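**January, bench notes, Trarside back room, started a bit after four in the afternoon**

Picking up from the last entry, where I'd left the hand gripper in two halves on the shelf with a note on it saying PLEASE DO NOT SQUEEZE. Somebody squeezed it. No harm done, and I can't really blame them (I'd have done it too, it's a very squeezable object), but the return spring had jumped off its post and gone wherever springs go, so the first twenty minutes of my session went to crawling around under the bench with a flashlight. I found two washers I'd been missing since the fall, a guitar pick, and in the end the spring.

For anyone reading this who hasn't followed along: this is the tool we've been calling Brillik, the hand-held one. The plan is still to build this end first, with a trigger and a human wrist behind it, get the fingers and the linkage to where we like them, and only then bolt the same front half onto the arm. Ekrem Kaplan argued for doing it in that order back when we started, and I grumbled, wanting to see the arm move like everybody does. He was right. I've changed the trigger four times now and every change took an evening. With the arm attached it would have been a week each, plus the wiring.

### The linkage

The trouble I came in to fix was the sloppiness at the end of the stroke. When you pulled the trigger most of the way, everything felt nice and direct, and then in the last little bit the trigger kept traveling and the fingers didn't. I had blamed the fingers for this for weeks. They flex, they're supposed to flex, and so it was easy to say "oh, that's the fingers" and move on.

Gönül Tekin was the one who thought to clamp the fingers together with a spring clamp and pull the trigger anyway. It still moved! So the slop was behind the plates, in the pushrod, and I'd been redesigning the wrong end of the thing. I have written CLAMP IT FIRST on the inside cover of this notebook in large letters.

The pushrod had a bow in it. You couldn't see it by looking down its length, or at least I couldn't, but when I rolled it on the surface plate there was a sliver of light coming and going under the middle. It must have been bent when I drilled the cross hole, as I remember leaning on it harder than I should have. I cut a new one from the 300 mm length Anel Mtshali brought over, drilled the cross hole with the rod sitting properly in the V-block this time, and took the burr off with 200 grit wrapped around a pencil. It rolled flat afterward. I rolled it many more times than I needed to, just for the pleasure of it.

While I had it apart I also replaced the pivot screw. The old one was threaded all the way along, so the link had been riding on the threads and chewing itself a bigger hole every time we used it. The new one has a smooth shoulder. It still takes the 3 mm hex key, so nobody has to hunt for a different one, and I've put a drop of the weak threadlocker on it. Weak, please. If you find it loose, come and tell me before you reach for the strong stuff, because I do expect to have it apart again.

Put back together, with the clamp on the fingers, the trigger now stops where it ought to stop. There's a faint click as the spring seats. I like the click, though Gönül says it'll drive her up the wall by spring, and I've promised to try a bit of felt on the post if it does.

### Trying it on things

By then it was past six and Cauã Nogueira had come in to use the drill press, so naturally he got recruited. We cleared as much of the big table as the big table ever lets you clear and went through whatever was within reach. I squeezed and he called out when he thought something was about to slip, which he's much better at than I am. When you're holding the trigger yourself you can feel a grip going and you quietly correct for it, and then you write down that it held. A second pair of eyes keeps you truthful.

We started with easy things, a block of foam, the tape roll, a marker. Then heavier and slipperier. I pulled the trigger around 50 times over the evening and my forearm knows about it. The handle is still too fat for me and just right for Cauã, and we should settle whose hand we're building for before I print another one.
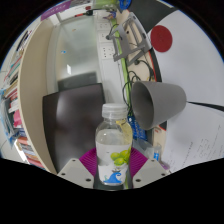
The return spring is a touch too strong now that the slop is gone, and I only really noticed it once we got to drinks. With the old bent rod, some of that spring force was being eaten up before it got to your finger, and now you feel all of it, so a long hold gets tiring and your hand begins to tremble a little. That matters most with something like the clear bottle, which has liquid in it and nice round shoulders that give you nothing to hook under. I had the magenta fingers on either side of it with the bottle upright between them, and the fine ribs are doing useful work there. I'd been toying with the idea of smooth faces to save on printing time, but I'm going to leave the ribs alone. The other thing I want to keep is the inward angle of the two gray plates, because it brings the fingers in toward the bottle from both sides and I don't have to twist my wrist to get them square. The plates were the part I was least sure of when I drew them. I wouldn't change a hole in them today.

I should have tried the bottle at the very beginning, months ago, when it was all foam blocks and optimism. Foam forgives everything. A bottle tells you straightaway if one finger is arriving ahead of the other, because it starts to lean, and you find yourself tipping your wrist to make up for it. Ours did arrive unevenly before today. Cauã watched for the lean each time and didn't call one on the last several tries, so I'm letting myself believe that the new rod fixed that as well. I haven't measured it. The proper way would be to stand a square against the plate and see which finger touches a shim first, and I'll do that when I'm less tired.

The gray cup was harder, and I want to put down why while I remember. Standing up, it was fine. Lying on its side it was a nuisance, for the simple reason that it's wider at the mouth than at the base, so if you close on it anywhere but the right spot it wants to squirt out toward the narrow end. We had the best luck going in with one finger inside the mouth and one outside and pinching the wall. It felt like cheating at first, but it's how I'd pick up a cup with two fingers, so I've stopped feeling guilty. On the arm, that move will need a much better idea of where the rim is than we have at present. Solange Bouchard has been reading up on this and I'm leaving it to her, with gratitude.

### Springs

So, a softer return spring. I went through the assortment tin and there's nothing in between the one we have and the one that's so limp the fingers don't open by themselves. I tried stretching one of the stiff ones, which I know you're not supposed to do, and got what I deserved: a spring that was uneven along its length and rubbed on the post. It's in the scrap jar.

Options as I see them tonight:

- Order a small bag of mixed ones from Güler, whose springs have been good to us, and wait for the post.
- Move the spring post a little closer to the pivot so that the same spring has less leverage. Costs nothing but means a new handle shell, and I was going to print a new one anyway for the fat grip problem.
- Ask at the Tirkport shop whether they'd sell us a few loose ones. Anel goes past there and has offered.

I'm leaning toward the second and may well do the third too, as I never regret having more springs. If somebody has strong feelings, write them in the margin. There's plenty of margin.

### Odds and ends

The trigger guard is rubbing on the left side of the handle. You can see the powder when you wipe a finger along it. I've filed it back a bit and it's better, but the real fix is in the drawing and I've marked it there.

Ekrem wants the front half to come off the handle without tools. I think he's dreaming, but he has sketched a sort of bayonet twist on the back of a packing slip and I'll admit I've been looking at it all evening. If the twist could be made to tighten in the same direction the trigger pulls, it might even stay put. I've taped the sketch to the facing page so it doesn't end up wrapped around somebody's sandwich.

The two washers from under the bench are back in the washer drawer. The guitar pick is on the windowsill if it's yours.

Somebody with patience, please look at the extension leads behind the big table. I got a foot caught in the cords twice today and the second time I said a word that Cauã hadn't heard before. A couple of hook-and-loop ties and ten quiet minutes would do it.

### Next time

1. Square and shim check on both fingers, before anything else and before I'm allowed to touch the trigger for fun.
2. Move the spring post in the drawing, slim down the handle, fix the guard clearance, and print all of it as one shell.
3. Long hold with the bottle again, same hand, and note when it gets uncomfortable. Then swap with someone.
4. Sit down with Solange over the cup business, and bring the cup.

I've left Brillik assembled on the top shelf, fingers open, so the spring isn't sitting under load. You may squeeze it. Just please put it back the same way up, and if anything goes ping, write down which direction it flew.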